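Grutunwood Toy Library: Frequently Asked Questions

How do I join?
Come to the desk on a Saturday with proof of address. Membership covers one household, and you can take home up to six toys at a time.

How long can I keep a toy?
Two weeks. You can renew once by phone if no one else has asked for it.

Do you lend stuffed animals?
Yes. We have 217 of them, out of 1,150 items in the collection. Each one has a number in the catalog, so please leave any tags on.

How should I clean a plush toy before I return it?
Go over the surface with a plain wet wipe and let the toy air dry overnight. Do not put it in the dryer. White and light-colored fur shows marks quickly, so check the paws and belly before you pack it.
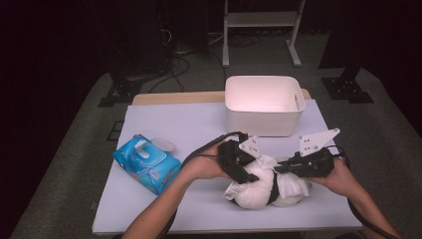 If a stain does not come out, leave it alone and tell us at the desk. Danuta Nowakowski handles repairs and washing and would prefer to treat it herself — bleach and stain sprays have ruined a few of our older bears.

Does each toy need its own bag?
No. Plush toys can come back together in one bin or bag. Keep puzzles and anything with small parts separate.

What happens if something is torn or lost?
Small tears are free. For a lost toy we charge the replacement price listed in the catalog.

Can I donate stuffed animals?
We take them in December only. They should be clean, with no loose eyes or buttons. Email Edmund Głowacki first if you have more than one bag.

Are you open on holidays?
No. The return shelf by the side door stays open until 6 p.m.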